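Ticket 445 – Elastic waist trousers do not stay folded, pile falls over
Opened by: Afonso Torres
Product: Berkar lounge trousers, lavender
Status: Closed
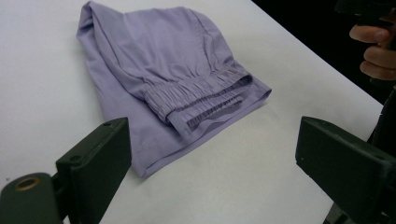
I fold these trousers the way it is written in the Emix folding card, and the bundle opens again after I put it on the shelf. With the other trousers in the same order I have no problem. The waist is elastic with many small pleats, and I think the elastic pushes the fabric back. When I put more pairs on top, the pile leans to one side and then slides down.

The shelf is 26 cm high and I would like to use all of it. We have 116 pairs to put away before the shop opens again.

Steps I did already:

1. Folded in half along the length, one leg on the other, then in three parts starting from the waist. The waist finishes inside and makes a thick lump.

2. The same, but starting from the hem. Better, but the waist stays outside and opens on one corner.

3. Pressed the bundle with the hand for a while. No change after I let it go.

4. Put a paper band from Baptista on it. It holds, but the band leaves a mark on the fabric and the customer cannot see the size.

Reply from Jendia support:
Thank you for the clear notes. Please try to lay the waist flat first, before any other fold. Hold both sides of the elastic and pull it gently until the pleats are even, then let it go back slowly. If one side is more gathered than the other, the bundle will always turn to this side. Also please check that the crotch point is tucked in, so the two legs make a straight line. Can you tell us which way the bundles are facing in the pile?

Afonso Torres:
All waists are on the right side. I did not think about it before, but of course the right side is then higher than the left.

Reply from Jendia support:
Then please turn every second pair, one waist to the right and the next to the left. Keep the rounded fold to the front of the shelf.

Afonso Torres:
I tried this today with one pile. The pile is much more straight. I also changed the fold: legs together, waist made even, hem up to just under the elastic, then one more time in half. The waist is not rolled inside anymore – it lies flat on the last layer and the elastic does not push so much.

Two small things are still open. The fabric is smooth, so the top pair moves when somebody takes the size tag to read it. And the soft wrinkles stay on the front. For the wrinkles I will use the steamer before folding, not after.

The card from Emix was printed in August and shows only trousers with a button. Please add one drawing for elastic waist.

Reply from Jendia support:
The drawing is added to the list for the next card. Ticket closed, April 2024.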